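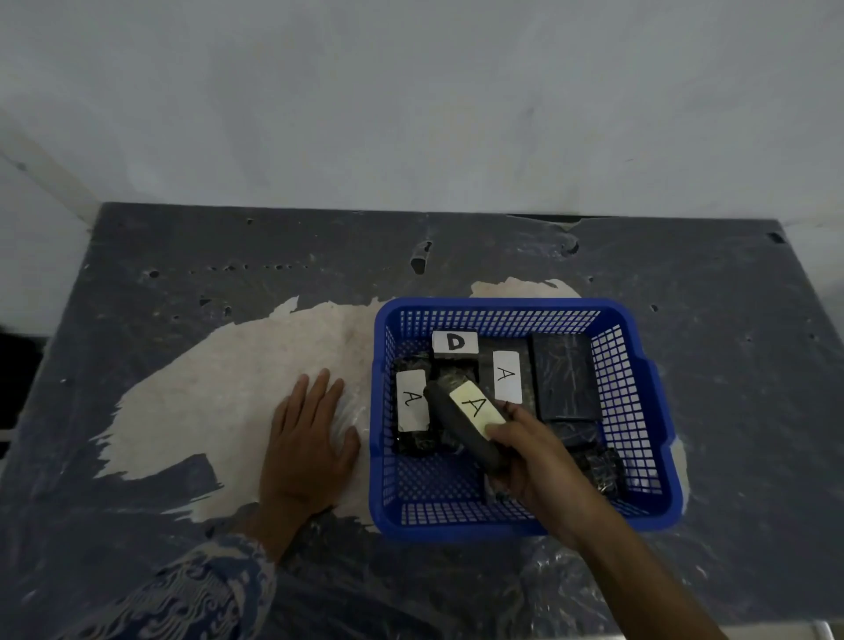

Figure 3. Worktable with the blue mesh basket and seven of the dark blocks, some of them labeled.

3.2 The table and the basket

I should say a bit about the table, because I spent most of a winter at it and it got into the results more than I planned. The top is dark gray, scratched and pitted all over, and toward the back there's a big ragged hole with a row of smaller pits trailing off to the left of it (Figure 3). I asked Ulises Lucero if we could swap it for something smoother and he said sure, and then neither of us did a thing about it. By February I'd stopped noticing.

The whitish patch across the middle is another matter. It's lumpy and grainy, and a block set down on it doesn't sit the way it does on the bare gray part. In the first round I let people put blocks down wherever they liked, and plenty of them went straight for the patch (it's the brightest thing on the table, so I can't blame them!). For the second round I asked everybody to start from the basket and go back to the basket, and that's the setup I'll stick with for the rest of this section.

Now the basket. I love this basket. We'd tried a cardboard tray first, over at the Nonthorpe site, and it was hopeless – people slid the blocks around with one finger and never picked anything up. An open mesh wall changes that. You can see in from the side, but you still have to reach over the rim to get hold of a block, and that reach is the thing I wanted to look at in the first place.

The blocks are all dark and streaky, so from a little way off they're hard to tell apart, and we leaned on the labels a lot. The D is printed in heavy black capitals. The A's are handwritten, and there are three of them in view, among them one on the block standing up toward the back and one on a block lying over on the left side. Chrysanthi Gkikas pointed out early on that a printed letter gets read faster than a penciled or penned one, whatever the block underneath is doing, and she was right to bother me about it. I went back through all 801 reaches and split them by label style before I did anything else. The gap between the two styles was bigger than the gap between upright blocks and flat ones, and that rather spoiled my first draft.

How the blocks lie matters too. With seven in the basket at once, the tall one is usually the first to be grabbed, and whatever was leaning near it tends to shift when it goes. We didn't try to tidy that up between reaches. Eftychia Kokkinos wanted a fresh, fixed layout every time, and I see the point of that, but 14 people were already giving up their lunch breaks and I didn't have the heart to make them wait. Section 3.3 goes through what the shifting did to the later reaches in each set.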